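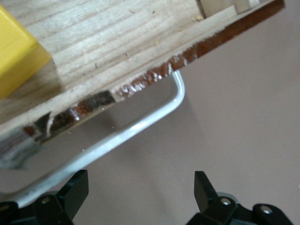
Widcombe revises moisture rules for timber sold to small workshops

October 22, 2018

The Widcombe timber yard will change the way it grades and labels boards sold to furniture makers and joinery shops, following a review of complaints about boards that cupped or split after delivery. The new labels go on sale stock in March.

Under the present system, each pack carries a single moisture figure taken when the pack leaves the kiln. Packs may then stand in the open-sided storage shed for weeks before they are sold. The review found that the figure on the label and the moisture content at the point of sale often differed by more than the yard's own tolerance of 2 percentage points, mainly in packs stored on the west side of the shed, where rain blows in during the winter.

The yard tested 300 boards over the summer. Each was measured at both ends and at the middle with a pin meter, and a smaller set was checked by oven drying to confirm the meter settings for each species. Of the full set, 46 were outside tolerance. Most of these were wide boards sawn through the center of the log, in which the outer growth rings had taken up moisture faster than the core.

"The kiln schedule was fine," said Iman Saber, who led the review. "The trouble is in storage. A label that is correct in the kiln building tells the buyer very little if the pack has been standing outside for a month and a half."

Three changes will follow. Packs will be measured again within two days of sale, and the label will show both readings with their dates. Boards wider than the standard shelf spacing will be moved to the enclosed store, which has room for 700 boards once the old racking is taken out. Finally, the yard will stop mixing boards from different kiln loads in one pack, a practice that made it hard to trace faults back to a particular load.

End sealing will also become standard on hardwood. Until now it was done on request. Vermeulen, which supplies the yard's wax emulsion, has agreed to deliver it in larger drums, and the sealant will be applied before the boards enter the kiln. Softwood will continue to be sold unsealed.

Prices for softwood are unchanged. Hardwood will carry a small surcharge per pack to cover sealing and the second measurement. Buyers who collect boards on the day they are measured may ask for the surcharge on the measurement to be removed.

Some customers had asked for boards to be wrapped in plastic film before delivery. The yard tried this on two loads last winter and does not plan to continue. Condensation formed inside the film when the packs were moved from a cold truck to a heated shop, and several boards showed surface mold along the sticker marks.

The review also repeats the yard's standing advice on acclimation. Boards should be stacked on evenly spaced stickers in the room where they will be worked, with air able to reach both faces, and left until two readings taken a week apart agree. Planing should wait until then. If one face is planed well before the other, the board may cup even when its average moisture content is correct.

The Ivavcombe depot, which draws its stock from Widcombe, will adopt the same labels but has no enclosed store. Wide boards ordered through Ivavcombe will be sent direct from Widcombe and will take two working days longer to arrive.

Packs already on sale keep their present labels. Buyers can have them measured again at the trade counter free of charge until the new labels come in.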